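Koval Hand Unit, open day at Trumholm

Stock code: K-16
Availability: demo units on the bench, orders shipped from Puvville
Last updated September 17, 2019

Two-jaw gripper, held in the hand. Black jaws, white housing. Made for cloth work, so shirts, towels, pillow cases, the soft stuff everyone hates. Jaw tips can be swapped, spare set in the box.

Open day is on again. Doors at 2, finished by 6. Last one was in May and we ran out of chairs, so come early if you want a seat. Lukian Hrytsenko is running the cloth table and will let you have a go. Bring a shirt of your own if you like, any colour, nothing with sequins please.

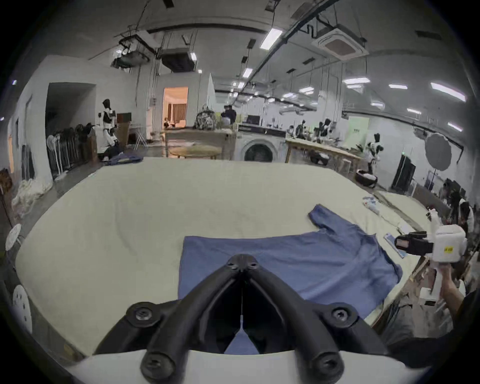 Cloth work with the gripper, blue fabric on the table both times. 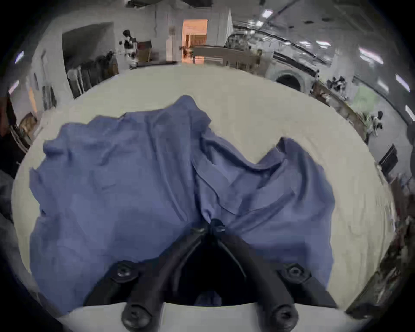
Groups of 3 at a time, nearly 16 minutes each. Book thru the Solik desk, phone is better than email this week. Parking is round the back, mind the kerb.

What to ask Lukian: jaw pressure, thin fabric, left handed use (yes it works). Pricing he wont know, ask at the desk for the sheet.

Orders placed on the day go out from Puvville first. Returns same as the rest of the Koval range, keep the box. Spare jaws sold in pairs only.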